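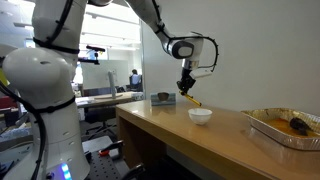

Welche Gegenstände umfasst die Sammlung Griltus?
Erfasst werden kleine Gebrauchsgegenstände, wie sie auf Schreib- und Arbeitstischen liegen bleiben: Schreibgeräte, Schalen, Becher, Schachteln und Einwegbehälter.

Griltus – Gegenstände auf Tischflächen
Datenblatt zur Bildsammlung
Herausgeber: Bravora, Arbeitsbereich Hisard
Stand: 6. August 2021

Kurzbeschreibung

Griltus ist eine Sammlung von 1146 Einzelbildern, auf denen alltägliche Gegenstände auf hellen Holztischen zu sehen sind. Den Bildern liegen 91 Anordnungen zugrunde. Als Anordnung gilt eine bestimmte Zusammenstellung von Gegenständen auf derselben Tischfläche; wird ein Gegenstand hinzugefügt oder entfernt, beginnt eine neue Anordnung. Das bloße Verschieben eines Gegenstands begründet keine neue Anordnung, es wird im Feld "lage" vermerkt.

Die Sammlung richtet sich an Personen, die Benennungen von Gegenständen in deutscher Sprache vergleichen oder Ordnungszustände auf Tischen beschreiben möchten.

Gegenstandsgruppen

Schreibgeräte. Stifte und Marker werden in einer gemeinsamen Gruppe geführt. Eine Trennung nach Mine oder Filzspitze unterbleibt, wenn sie am Bild nicht zu treffen ist. Die Hauptfarbe des Schafts wird stets angegeben, die Farbe der Spitze nur bei deutlicher Abweichung.

Schalen und Becher. Kleine runde Schalen aus Keramik bilden den größten Teil dieser Gruppe. Der Füllstand wird als "leer", "gefüllt" oder "nicht erkennbar" eingetragen.

Schachteln. Hierzu gehören auch Taschentuchboxen. Gemusterte Schachteln erhalten den Eintrag "gemustert", das Muster selbst wird nicht weiter aufgeschlüsselt. Steht ein anderer Gegenstand auf der Schachtel, so ist die Schachtel als Standfläche einzutragen, also nicht der Tisch.

Einwegbehälter. Die Gruppe umfasst Schalen aus Aluminiumfolie und vergleichbare Behälter. Behälter und Inhalt werden getrennt erfasst. Bei Flüssigkeiten genügt die Farbe – eine Festlegung auf Sauce, Getränk oder Reinigungsmittel ist nur zulässig, wenn eine Aufschrift sie stützt. Im folgenden Bild lautet der Eintrag zum Inhalt demnach "orange, flüssig"; der dunkle Gegenstand darin wird als "unbestimmt, schwarz" geführt.
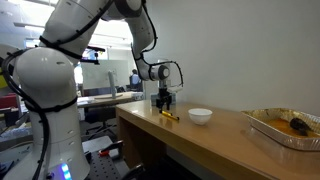

Aufbau der Einträge

Zu jedem Bild gehört eine Textzeile mit folgenden Feldern:

anordnung: laufende Nummer der Anordnung
gegenstand: Benennung in der Einzahl
farbe: Hauptfarbe, bei Bedarf eine Nebenfarbe
lage: freie Angabe, z. B. "schräg, vor der Schale"
standfläche: Tisch oder tragender Gegenstand
sicherheit: sicher, unsicher oder unbestimmt

Mehrere Gegenstände in einem Bild werden durch Semikolon getrennt. Angeschnittene oder teilweise verdeckte Gegenstände sind aufzunehmen, sofern ihre Gruppe erkennbar ist. Andernfalls wird der Wert "unbestimmt" gesetzt.

Regeln für Zweifelsfälle

Die Benennung erfolgt am einzelnen Bild. Angaben aus anderen Bildern derselben Anordnung dürfen nicht übertragen werden. Ein helles Objekt, das in einem Bild als Schale bestimmt wurde, kann in einem anderen Bild daher als "Gegenstand, weiß" erscheinen. Für das nachstehende Bild gilt dies sowohl für den kleinen weißen Gegenstand als auch für das beigefarbene Stück nahe der Wand, dessen Material offen bleibt. Der gelbe Stift und die hellblauen Boxen sind als "sicher" eingetragen.

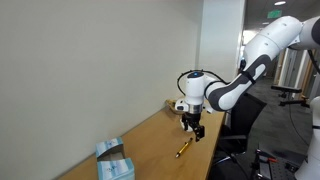 Bildnachweis: Bravora / Sammlung Griltus

Durchsicht und bekannte Mängel

Die Einträge wurden in 3 Durchgängen geprüft. Rund 10 Prozent der Zeilen wurden dabei geändert, überwiegend im Feld "lage". Die Bezeichnungen "Schale" und "Schälchen" sind in älteren Zeilen noch nicht vereinheitlicht. Spiegelungen auf glänzenden Tischplatten haben vereinzelt zu falschen Farbangaben geführt.

Nutzung und Pflege

Die Verwendung zu Zwecken der Forschung und Lehre ist unter Nennung der Sammlung gestattet. Eine Weitergabe einzelner Bilder ohne die zugehörige Textzeile ist nicht vorgesehen. Das Verzeichnis der Benennungen folgt der Wortliste Amegashie, die gesondert bereitgestellt wird. Eine überarbeitete Fassung ist für November geplant; Korrekturhinweise sind unter Angabe der Anordnungsnummer an den Arbeitsbereich Hisard zu richten.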